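Brostow Council Extends Public Restroom Cleaning Hours
20 September 2018

Brostow District Council has approved longer cleaning hours for public restrooms in the town center and at Tawhiri Park. The new schedule takes effect next week and will remain in place until the end of March.

Under the revised contract, restrooms at both locations will be serviced four times a day, up from two. Restrooms on Kuda Street will also stay open until 10 p.m. during the summer season. The council received 200 written comments on the proposal, most of them in favor of later closing times. 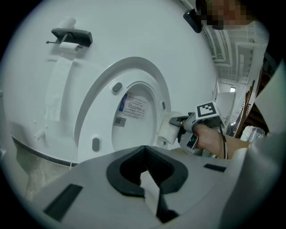
Beverley Hoani, the council's facilities manager, said the change follows a steady rise in visitor numbers along the waterfront. "Residents asked for facilities that are clean and open when they need them," she said. "The additional rounds will be in the late afternoon and evening."

The work will cost an additional $2,430 per month and will be paid for from the existing parks budget. The restrooms at Hurnus Reserve are not included, as they are due to close for drainage repairs.

Residents may report a problem at any council restroom by calling the customer service desk or by visiting the main office during business hours.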